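대중음악의 이해 강의 자료
3주차: 노랫말과 편곡의 어긋남

1. 학습 목표
이번 주에는 밝은 편곡 위에 어두운 노랫말을 얹은 곡을 분석한다. 수강생은 조성, 템포, 음색이 가사의 정서와 일치하지 않을 때 청자가 그 곡을 어떻게 받아들이는지를 악곡의 구체적인 대목을 들어 설명할 수 있어야 한다.

2. 기본 개념
가사와 음악의 관계는 흔히 일치와 불일치로 구분한다. 일치란 이별을 다룬 가사에 느린 단조 선율을 붙이는 경우처럼 두 요소가 같은 정서를 향하는 것을 말한다. 불일치란 같은 가사를 빠른 장조 선율과 춤곡 리듬에 싣는 경우를 말한다. 다만 장조를 기쁨으로, 단조를 슬픔으로 곧바로 환원하는 설명은 피한다. 음역, 창법, 화성 진행의 속도에 따라 장조의 곡도 충분히 무겁게 들릴 수 있다.

불일치가 한 곡 안에서 고르게 유지되는 일은 드물다. 절에서는 반주를 줄여 가사를 또렷이 들려주다가 후렴에서 악기와 코러스를 한꺼번에 더하는 구성이 많다. 이때 청자는 후렴의 선율을 먼저 기억하고 가사의 내용은 반복 청취 이후에 파악하게 된다. 행사나 광고에서 원래의 뜻과 다르게 쓰이는 곡 가운데 상당수가 이 유형에 속한다.

3. 분석 곡: Plerkley의 「Cedbridge」
교재 음원 2번 트랙을 사용한다. Plerkley는 신시사이저를 중심으로 하는 2인조이며, 이 곡은 음반 「Utus」의 첫 곡이다. 가사의 화자는 떠난 동네의 버스 노선을 차례로 부르면서 돌아갈 집이 없음을 드러낸다. 반면 반주는 장조이고, 베이스가 매 박을 짚는 전형적인 춤곡의 형태를 취한다.

절의 선율은 좁은 음역 안에서 같은 음을 거듭한다. 후렴에 이르면 한 옥타브를 뛰어오르는데, 도약이 놓이는 낱말은 '막차'이다. 가장 높고 밝게 울리는 음에 가장 쓸쓸한 낱말을 둔 셈이다. 브리지에서는 타악기가 모두 빠지고 전자 피아노만 남는다. 이 대목에서 처음으로 가사와 반주의 정서가 일치하며, 마지막 후렴은 앞선 후렴과 음이 같은데도 다르게 들린다.

비교를 위하여 Quinlan이 같은 곡을 다시 부른 어쿠스틱 녹음을 함께 듣는다. 템포를 거의 2분의 1로 낮추고 후렴의 도약을 없앤 편곡이다. 가사는 한층 잘 들리지만 원곡의 긴장은 약해진다는 평가가 가능하다. 이에 대한 반론도 토론에서 다룬다.

4. 토론 논점
가. 원곡의 후렴만 들은 청자와 전곡을 들은 청자의 해석은 어디에서 갈라지는가.
나. Quinlan의 편곡은 가사의 해석인가, 원곡에 대한 논평인가.
다. 브리지에서 타악기를 유지하였다면 마지막 후렴의 효과는 어떻게 달라지겠는가.

5. 과제
각자 불일치가 뚜렷한 곡을 하나 골라 절과 후렴의 편성을 표로 정리하고, 가사 가운데 두 행을 택하여 선율과의 관계를 서술한다. 가사 전문을 옮겨 적지 않는다. 인용한 음원은 가수, 곡명, 수록 음반을 밝힌다. 제출 기한은 금요일 오후 6시이며, 기한이 지난 과제는 감점한다.

음원은 음악자료실 청구번호 881에서 열람할 수 있다. 대출은 허용되지 않는다.
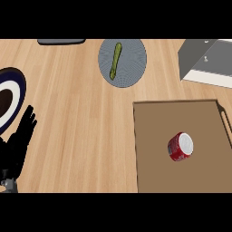 그림 1. 나무 상판 위의 회색 타원형 접시와 오이(컴퓨터 렌더링)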